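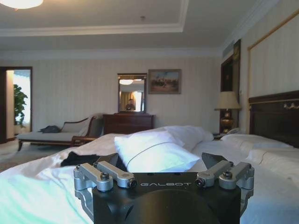

Gripper creeping open on hold, and how are you all looking after the linkages?

dovetail_ivanov
Posted 7/19/21

Hi all, Despina Ivanov here, long-time reader and only occasional poster. I look after the bed-making setup for the Derkari project, the one in the old-style bedroom with the big headboard, and I've got a gripper question I would love some company on.

The job is to pinch the duvet near the foot, drag it up toward the pillows and let go. It does that nicely in the morning. After an hour or so of work the fingers start to relax during the drag – only a little, but enough that the fabric slides out halfway up and I get a sad little tent in the middle of the bed. The commanded width stays where I put it and the reported width drifts.

What I've done so far: wiped down both finger linkages, snugged the pivot screws with a hex key, re-homed the gripper, and raised the grip force from 30 to 39 percent in the Cundus software. That helped for one afternoon and then we were right back where we started. The cell is set to re-home every 400 cycles, which I inherited and have never questioned. Any thoughts are very welcome, and I'm sorry this got so long!

petrol_hen
Hello Despina! Before anything else, how snug is snug? I ask with love, having done this to myself. If you pinch the pivots up too hard the linkage binds, the motor works harder to hold the same width, it warms up, and the controller quietly backs off the current. Then you see just what you describe, fine in the morning and lazy by lunch. Back each pivot off until the arm swings freely by hand with the power off, then bring it in just until the side play goes away. A small drop of the medium threadlocker, not the strong stuff, or you'll be cursing me next year.

marlow_bench
I'm going to disagree a bit with hen, friendly as ever. Binding would show up as a slow close too, and Despina doesn't mention one. My money is on lint. Bedding sheds like a cat, and it packs in behind the finger plates where you can't see it from the front. Take the plates off (mark which is left and which is right, please, they never go back quite the same if you swap them) and I bet you'll find a nice gray felt pad in there. We do ours with a soft brush and a vacuum every Friday. No compressed air, it only drives the fluff farther into the joints.

petrol_hen
Lint I will grant you, but lint doesn't go away overnight and come back after an hour, does it? It was good on a cold start every day. That says heat to me.

marlow_bench
Fair point, and I'll chew on it. I still say plates off first. It costs you 30 minutes and a cup of coffee.

quillback
Jumping in on the re-home interval. 400 is fine for hard parts, but for soft goods I'd go a good deal lower. We run 60 on our towel cell at Hisoretti and it adds hardly anything to the day. Also, please don't keep raising the force! It hides the problem, and if hen is right it makes the heat worse. Put it back to 30 and look at the logged motor current against time. If the current sags while the width drifts, it's the controller backing off. If the current holds steady and the width still moves, you've got play somewhere mechanical.

dovetail_ivanov
You are all wonderful, thank you. To answer in order: snug was, um, pretty firm. I leaned on it. I checked with power off this morning and the left linkage swings freely but the right one stops wherever you leave it, so hen may be collecting on this. I also pulled the plates and there was lint, a fair bit of it, so marlow gets something too. I've cleaned everything, eased the right side, put the force back to 30 and set the re-home to 60. The current log is on for this afternoon's run.

marlow_bench
I'll take partial credit gladly. Check your finger plate angle after refitting, it's easy to seat one a hair off, and then the pinch lands on one corner.

obradovic_fan
Obradović used to have a little pivot shim kit for linkages about that size. I don't know if they still sell it, but if the right side won't hold its adjustment it might be worth an email.

dovetail_ivanov
I'll write to them. First run with the log is going now, so I'll post the plot when it finishes.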